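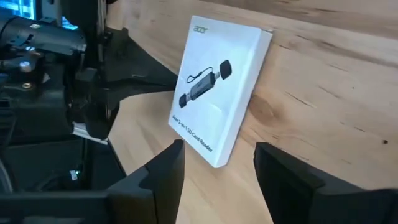 Thin boxes: what worked for us on the bench

Quick notes from comparing three sets of fingers on the small arm, 29 August 2018. Same wood bench top for all of them, same flat retail box (Acer 2-in-1 SD card reader, white, easy to get hold of at any office store).

1. Start wide. Open the fingers all the way before you come in. Box goes in the gap, then close. Coming in half closed you clip a corner and chase the thing across the wood.

2. Grab the narrow edges on thin packs – the front face bows if you squeeze there. Fine with stiff card, bad with cheap card.

3. Slow down for the last 31 mm. We ran 200 mm/s on the way over and dropped to 5 for the approach. Boring to watch. Do it anyway.

4. White box on pale wood is hard for the wrist camera. Lock the exposure. Auto kept hunting everytime the arm threw a shadow. A side lamp helps, ceiling lights alone no good.

5. Knots in the wood. Our detection on the Gorano controller took a dark knot for a part more than once. Mask it out or put down a plain mat.

Fingers compared

Gostent, smooth hard tips. Good on stiff cartons, slips on glossy ones. Wipe with alcohol first, dry, then try again before you blame the force setting.

Murnico, soft pads. Best grip of the lot. Pads pick up dust and go slick by the end of the day. Keep spares.

Jakubowski, narrow tips. Nice for getting between packs in a row, leaves dents if you go over half force. Not for anything you want to sell after.

Before each run

Check the finger screws. Ours backed out after 100 cycles, dab of blue threadlocker fixed it.
Tug the camera cable where it bends at the wrist.
Re-zero the fingers after any swap, even same brand for same brand.
Clear the bench of tape scraps, they stick to the pads and you wont notice till it drops something.

Still to do in September: padded mailers, and the Murnico pads again with a lower force – may be we were just squeezing too hard.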